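# Keeping cut limes and lemons from drying out over a week

**Sumaiya Bhuiyan**, Monday

I buy a net of limes and lemons most weeks for cooking and I always end up throwing some away. The whole ones go hard and the skin turns leathery. The cut halves are worse – by the second day the face has dried up and they taste of the fridge.
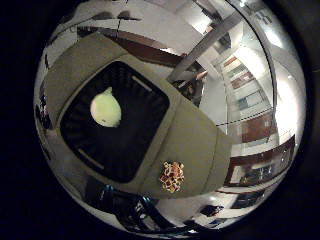 ## What I have tried so far

- Fruit bowl on the worktop. Fine for a few days, then the skins go brown in patches.
- Loose in the salad drawer. Lasts longer but they shrink.
- Cut halves face down on a saucer. Not much better than leaving them face up.
- Cling film. It works for a day but I would like to stop using it.

The kitchen is warm because the boiler is in there. The fridge is a small Branum one, under the counter, and the drawer doesn't have one of those sliders for damp or dry. I don't want to buy a special gadget for each fruit. Is there a simple way to get nine days out of a whole lime, and two or three out of a half? Also, does freezing the juice spoil it? I mostly use it in dal and salad dressing.

---

**Hashini Rathnayake**

Nine days is easy for whole fruit if you stop the air getting at it. Citrus dries out through the skin, and a fridge is a dry place. What I do:

1. Wipe the fruit with a dry cloth. Don't wash it until you want to use it.
2. Take out any with a soft spot or a bit of mould. One bad one will spoil the rest.
3. Put the others in a tub with a lid, or a zip bag with the air pressed out.
4. Keep it in the main part of the fridge, away from the back wall where things freeze.
5. Look in every few days and wipe away any water on the inside.

Mine usually go three weeks like that. Limes give up before lemons, so use those first. The thin-skinned ones have more juice but don't keep as well as the thick ones.

For halves, use the smallest pot with a lid that the half will fit into, cut side down. An old jam jar does it. The saucer didn't help because the air still gets in round the edge. Three days is fine, and after that I squeeze whatever is left and freeze it.

Juice freezes well. It loses a little of the sharp smell but you won't notice in dal. In dressing you might. Grate the zest off before you squeeze and freeze that in a separate bag – it's a pain to do with an empty half. A 700 ml tub holds more than I ever get through, so I use an ice cube tray and tip the cubes into a bag once they are solid. One cube from my tray is 30 ml, which is near enough one juicy lime. Measure yours with water first, trays vary a lot.

---

**Ashraful Sikder**

just buy fewer limes. the shop near me sells them singly

---

**Debashish Chowdhury**

Agree with the tub. I'd add that you should keep them away from apples and bananas if you go back to using the bowl, as those make other fruit turn faster.

I have also tried the bowl of water method, where the whole lemons sit under water in the fridge. They stay very firm, but you have to change the water and it takes up half a shelf. With an under-counter fridge I wouldn't bother.

If a lime has already gone hard, roll it on the worktop under your palm and then give it ten seconds in the microwave. You'll get more out of it than you expect. If it's brown inside, bin it.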